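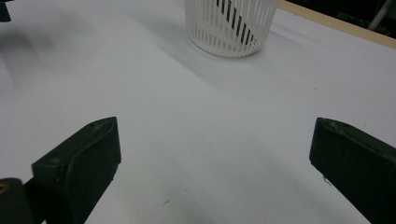 How do you tell whether a moon with a frozen crust has liquid water underneath? You watch how much it flexes — a shell floating on an ocean bends far more under its planet's pull than one that is solid all the way down.

Measuring that bend is the job of Surnance, a small radar instrument that has just come through its first full round of ground trials. The team at the Lorngate laboratory finished the work on 4/19/25, and the results are lovely!

Over 60 days the radar took 3376 separate readings of a thick block of clean ice, chilled and gently squeezed to copy the tides on a distant moon. It picked up changes in the ice far smaller than the designers had asked for, and it kept doing so after more than 1000 cycles of warming and cooling.

"We were hoping for a faint wobble in the numbers and we got a beautiful clear curve," said Letay Alemayehu, who leads the project. "I printed it out and stuck it on my fridge."

Tolera Degefa's group wrote the software that picks the signal out of the noise, and they are already trying it on saltier, dirtier ice, closer to what a real moon might offer (salt soaks up radar, so this is the harder test).

Next comes a trip to the vacuum chamber at Harevgate in October, where the whole instrument will run for 600 hours without a break. Bezawit Habte will be in charge of that stage, and the first readings should be shared with other ice researchers before the end of the year.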